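# Saving water at home: your questions answered

Welcome! We love this stuff, and we get so many good questions through the Stornbridge Water Savers group that it made sense to put the best of them in one spot. Last updated 3 Jan 2020.

**Where should I start?**

With your meter! Read it last thing at night, don't run a tap or flush till morning, then read it again. If the number has moved, something is leaking, and finding it is oddly satisfying (bring a torch).

**How do I know if the toilet is the culprit?**

Put a few drops of food colouring in the tank, leave it 14 minutes or so you don't rush it, and look in the bowl. Any colour down there means the flapper or seal is letting water past. A new seal is cheap and most people can fit one with their bare hands.

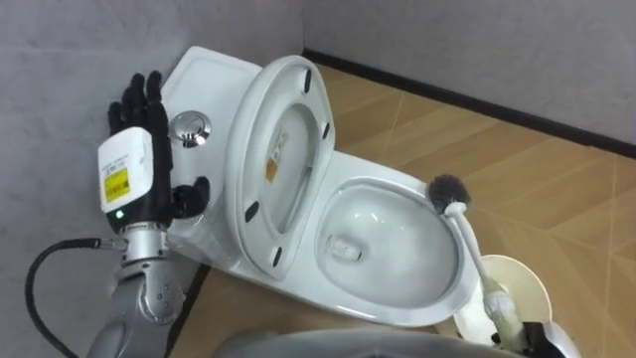 *A one-piece toilet set diagonally in the corner.*

**Do I need a plumber for a one-piece model?**

Not for a seal, usually. The lid of the tank lifts off the same way. Turn the water off at the wall first, and take a photo of the insides before you pull anything out. For a cracked tank or a damp floor, please do ring someone.

**Is a brick in the tank a good idea?**

Please don't! Bricks crumble and the grit gets into the valve. A filled drink bottle with the cap on tight does the job, as long as it stays clear of the moving parts.

**How much can one household really save?**

More than you'd guess. One house on Skonthorpe Road fixed a leaking cistern, swapped a showerhead and used 2,082 litres less over the next billing period. We were thrilled. Yours will depend on how many of you there are and how old your fittings are.

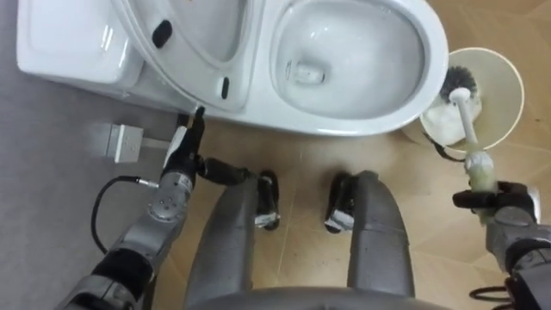

**Can I clean the bowl without flushing over and over?**

Cleaning is one of the easiest places to save, and hardly anyone thinks of it. Sprinkle in bicarb, add a good slosh of vinegar, let it fizz and go and do something else for a while. Keep the brush in its holder right beside the bowl, so a quick scrub gets done before marks have time to set. Then one flush at the end, and you're finished!

**What about the garden?**

Mulch, mulch, mulch. Spread it thick, keep it off the stems, and water early in the morning. We use Chidiac buckets to catch the cold water while the shower warms up, and it all goes straight on the tomatoes (they don't seem to mind the odd bit of soap).

**Which flush button should I use?**

The small one, nearly always. If your toilet has a single button and you're renovating anyway, a dual flush is well worth asking for.

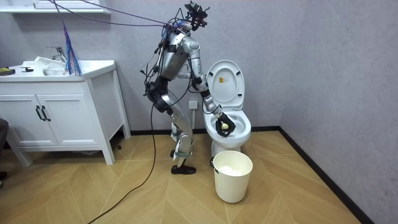 *Small bathroom, light herringbone floor.*

**Is the Statier tap timer hard to set up?**

It's a breeze. Screw it on by hand, turn the dial and off you go. The dial runs up to 55 minutes, though 12 is plenty for most veggie beds.

**Can I borrow a showerhead to try at home?**

Yes! Our next lending day is in October, at the Stornbridge library. Bring your old showerhead along so we can match the thread, and a towel to wrap it in.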